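4. Running the Project Course

4.1 The cell and the task

By the time the students at Stemholm met the shared cell, they had already spent two weeks on frames, joint limits and the sort of pencil-and-paper kinematics that everyone remembers more fondly afterward than at the time. We wanted the first look at the project to feel like a workplace, so we kept the ordinary clutter of a bench in the simulation and resisted the temptation to tidy it. Clovia, the course environment described in Section 3, loads the two arms, the table and the loose objects in a single step, and a team can be moving a joint within a few minutes of opening it. We were glad of this. In the earlier version of the course, a good part of the first lab session went into installing things, and the students who were new to programming tended to go home that evening believing that robotics was mostly about missing libraries.

The assignment, known throughout the course as the Nugroho task, is easy to say out loud and surprisingly hard to do well. Small toy pieces begin on the lid of a closed case. A team picks them up one by one with whichever arm it prefers and sets them down in the shallow tray, without knocking anything else on the table and without letting the arms touch each other. The case stays shut the whole time.

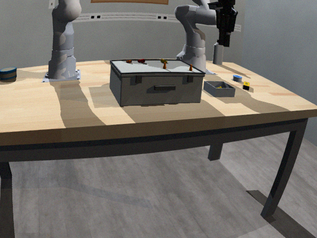

We gave each team the same starting code, a simple controller that could reach a commanded pose and close a gripper, and then we stepped back as far as we could bear to. Teams chose their own order for the pieces, their own approach heights and their own rules for when to give up on a grasp and try again. The only fixed requirement was a written plan, handed in before any episodes were logged, in which the team said in plain sentences what each arm was supposed to be doing while the other one worked. Many of these plans were charmingly hopeful. A few of them described the second arm as "helping," with no further detail, and we sent those back with a friendly note asking what the help would look like in joint space.

4.2 Participation and logging

The course enrolled 43 students, most of them in their second or third year, and all of them agreed to have their logs used in this study. They worked in small teams that chose their own names, and we keep one of those names here, Mustska, with the team's permission, as its notebook is quoted more than once below. Logging opened in October and stayed open to the end of the term. Every run started by a student was saved, including the ones that were stopped after a second or two by somebody who had spotted a typing mistake, and we did not ask anyone to clean up their record.

Altogether this gave us 3,212 episodes. Of these, 249 ended in contact between the two arms or between an arm and the case, and we come back to those in Section 5. The anonymized logs, together with the plans and the grading sheets, were frozen on 08/08/2026, and all of the results reported in this paper come from that version.

4.3 What the second arm does

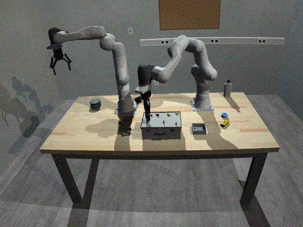 Of all the questions that came up in the help sessions, the one we heard most was where to put the arm that is not working. It sounds like a small matter, and our lecture notes from the first year gave it a single line. The students treated it that way too at the start, leaving the idle arm wherever its last command had happened to end, and then they were puzzled when the planner for the other arm took long detours or refused to find a path at all. The arrangement that many teams settled on gives the lid over entirely to one arm. The right gripper comes straight down onto the left part of the case, among the pieces, and the left arm is stretched out sideways beyond the edge of the table with its fingers wide open and nothing in them. It looks a bit extravagant, all that reach being used for staying away, but it keeps the elbow and the wrist out of the region where the working arm has to fold over.

Other teams preferred to raise the idle arm and leave its base joint alone. This is quicker to recover from, and we saw it used mostly by teams that wanted to alternate arms from one piece to the next. Alternating is a tempting idea (two arms, so why not use both!), and we do not want to talk anyone out of it, but it asks for a good deal of care at the handover between one arm's turn and the other's. Teams that alternated without a shared clock almost always ran into trouble, sometimes quite literally. Teams that added even a crude one, such as a flag that had to be set before either arm could enter the space over the lid, were able to keep going with their original design.

We had expected the grasp itself to be the main difficulty, the pieces being small and not all of the same shape. It did take time, and there were plenty of evenings on the course message board given over to finger width and approach angle. The upright pieces in particular rewarded a slower descent. Still, when we read through the notebooks at the end of the term, the pages that had been rewritten most often were the ones about waiting, retreating and choosing who goes first, and these were also the pages the students were proudest of.

4.4 Camera views and debugging habits

Clovia lets a student look at the cell from a fixed front camera or from closer views chosen by the team. In the first sessions nearly everybody stayed with the front camera, and it is a comfortable place to begin. It shows the lid and the tray together, and it is the view used on the handout. 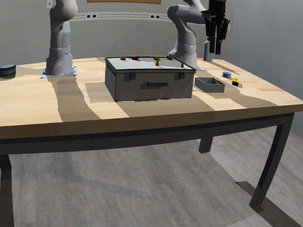
Figure 1. Front view of the simulated cell used for the Nugroho task, with small pieces on the lid of the case and the open tray to its right.

The trouble with a front view is depth. A gripper that seems to be right over a piece may be well behind it, and students who had been nudging a target left and right for half an hour were often very relieved to be shown a second angle. We now bring this up in the opening lecture, with a short exercise in which each team has to guess a gripper position from the front camera, write the guess down, and then check it against the logged pose. The guesses are usually off, everyone laughs, and the lesson seems to stick better than it did when we only said it.

Close views brought a different habit with them. Once a team had found an angle that showed the fingers clearly, it tended to stay there for the rest of the session, and contacts that happened elsewhere on the table went unseen until the log was opened. We began asking teams to name the view they were using at the top of each notebook entry. This cost them a few words and it made our own reading of the notebooks far easier, as we could tell which problems a team had been in a position to notice. 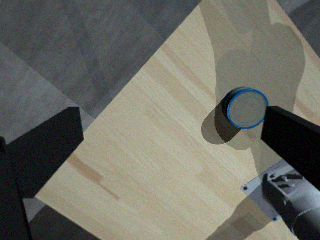
In its final notebook the Mustska team took a rather different line from ours. The team wrote that it would sooner have had no choice of camera at all for the first half of the course, because picking a view had become a way of putting off reading the numbers, and that its best week came after it agreed to look at the log first and the picture second. "We kept moving the camera until the grasp looked fine," one entry reads, "and then the log said it had missed by a finger's width." The same entry goes on to ask for a printed sheet with the names of the logged fields, to be kept next to the keyboard.

We have since made that sheet. We did not take the cameras away, partly out of fondness for them and partly because several other teams said that a close view was the first thing that had made the gripper frame make sense. For the next run of the course we plan to open the views in stages, with the log viewer available from the first session and the closer cameras added once each team has handed in its written plan. The grading sheet will carry a new line for the idle arm, worth as many points as the grasp.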